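Notes on Suture Practice at Home

1 Mar 2026

The author of this blog has set aside the period through April for regular work on the simple interrupted stitch. The present entry records the materials in use and the standards applied to the practice pad.

Suture thread on the pad: 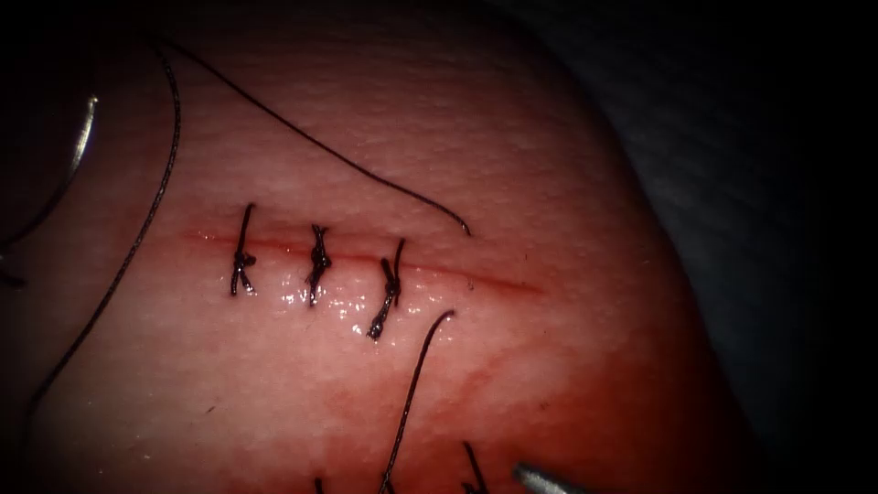
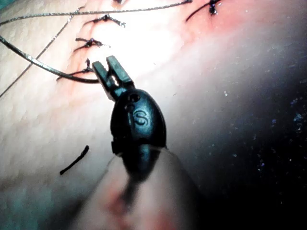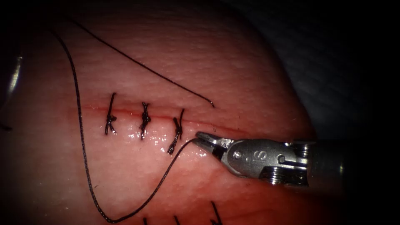 The thread was purchased from Fukuda in a pack of 275, at a price considered reasonable for daily use. The pad is a Stuvholm item and has been retained in preference to the Lurora model, whose surface tore under moderate tension during the winter.

Spacing remains the principal concern. Each stitch should enter and leave at an equal distance from the wound edge, and the knot should rest to one side of the line. Knots placed directly over the incision are to be noted in the logbook and repeated. Tails are trimmed short, although consistency in this respect has not yet been achieved.

As of this entry the logbook lists 198 completed stitches, of which 101 were judged acceptable. A second pad has been ordered from Clilwood. Practice with the vertical mattress stitch will begin upon its arrival.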